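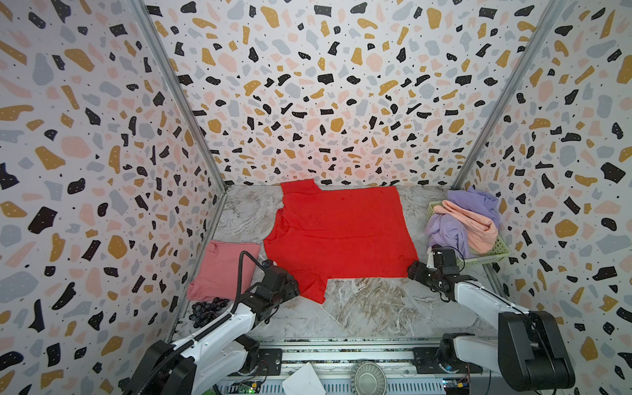 Clemham Randance two-arm bench: our afternoon at the Sustden open day

Stock code: RD-2A
Ex-demo price: £3,930
Single-arm version: £2,381
Availability: to order, ask us for dates

I've been meaning to add the Randance to the shop for ages, but I wasn't going to put up a page for something I'd only read about, so on August 16, 2019 I drove over to Sustden and spent the afternoon at Clemham's open day. I'd planned to stay for an hour. I was still there when they started stacking the chairs!

They had the bench set up for laundry, which made me very happy, as clothes are what half of you write to me about. Boxes and blocks are easy to pick up and they stay the shape they are. A soft red thing with sleeves does not. You pull one corner and the opposite side creeps along after it, and then whatever you were aiming for has moved.

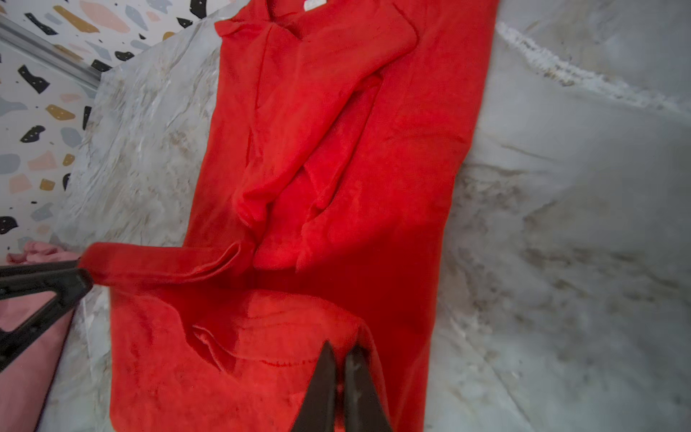 J. Rafferty, for the shop

So, what do you get? Two arms, white with black joints, bolted along a metal rail at the front of the bench, with a black two-finger gripper on each. There's a small camera at each wrist and a fixed one looking over the whole worktop. The bench is 1,560 mm wide, so measure your doorway first (I didn't, with the last one we stocked, and it spent a weekend in the yard). The walls come as plain panels and you can paper them with whatever you like. Clemham went for a terrazzo print and a marble-look top, and I have to say I was a bit envious.

The job I watched longest was both arms working along the bottom hem, one gripper at each side. I'd expected the pinching to be the hard bit. It was more about how hard each arm pulls once it has hold, and the chap running the stand let me fiddle with that setting myself. Too little and the cloth sags between the arms, too much and it slides out of one gripper. I got it wrong several times before I found a number I liked. You can save your settings under a name, and I'd do that early on, as mine vanished when somebody restarted the program for the next group.

Things I liked:

The fingers come off with one screw. Clemham had a tray of spares out and I changed a pair without asking for help.

The rail sits low, so you can reach over the front to put things back by hand. There was a pale green basket of washing in the back corner and I could get to it without leaning on anything.

It's quiet. We were chatting across it at normal volume all afternoon.

Things I liked less:

The cables. One of the hoses loops right over the top of the arm, and I'd want a few more clips on it at this price. Clemham do sell a tidy kit.

The boards at the front are out in the open. Fine in a workshop, but I'd fit a cover if you have children coming through, or anyone with a mug of tea. 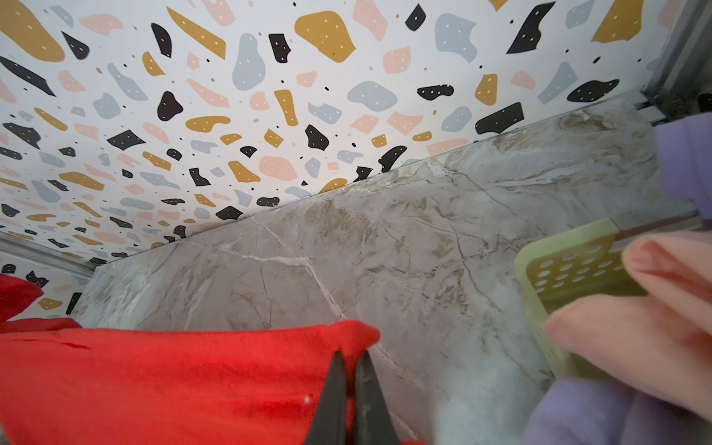

Setting up took the Clemham people most of the morning, they told me, and most of that went on levelling the feet. Allow a full day if it's your first. The legs adjust, but the rail is heavy and it really is a job for two of you. Spare fingers, extra panels and the cable kit can all go on the same order, and I'll combine the postage where I can.

I asked about the wrist cameras too, as a few of you had. They get very close to the cloth, so you need to be ready for some blur, but when the focus lands on a seam or a bit of ribbing you do see every line of it. 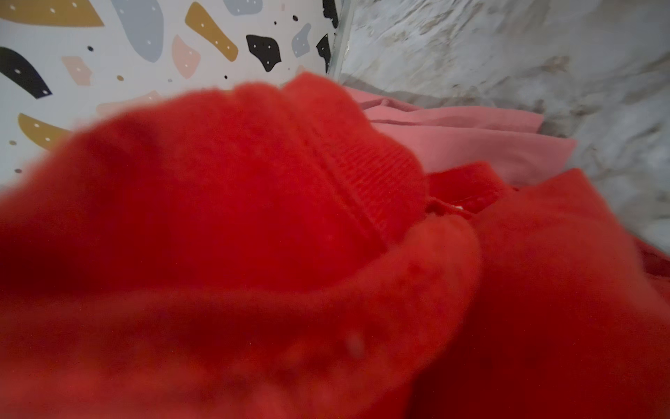

Wrist camera, close in: red knit at the front, pink behind.

Delivery is by pallet, kerbside only. Clemham's next open day is in April, again in Sustden, and if you'd like to try a bench before ordering, drop me a line and I'll pass your name on.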